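Projects > Spring > Kitchen Surfaces

Stains on Stone: Final Report
Yaqin Liang, Gisela Kasten
2018-05-08

Goal was to find out which kitchen stains sink into marble and how fast. Started in December, lost 4 weeks waiting on tiles from Rathore. Ended up with 25 tiles, half sealed with Flareck, the rest bare. (Odd one went bare.)

Method. One spoonful per tile. Coffee, beet juice, olive oil, lemon. Wipe, rinse, grade by eye against a clean tile. Gisela graded, Yaqin kept the log so we didnt argue.

White marble countertop, both views:

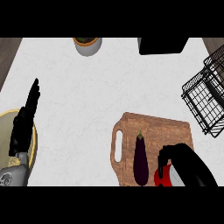
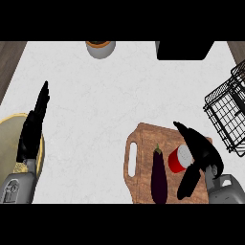
Results. Lemon worst by far. Not really a stain, it etches, leaves a dull spot you feel with a finger. Sealer did nothing for that. Oil went dark on bare tiles and stayed dark. Coffee mostly came off if wiped within the hour. Beet looked scary but faded.

Problems. Grading by eye is weak. Two tiles got mixed up in the rinse, we threw out both. Should of labeled the backs in pencil, marker washed off.

Cost. About 50 dollars, mostly sealer. Tiles were offcuts.

Next time: more acids (vinegar, tomato), longer soak, a real gloss meter if Cetby will lend one.

3 comments | 12 shares
Back to top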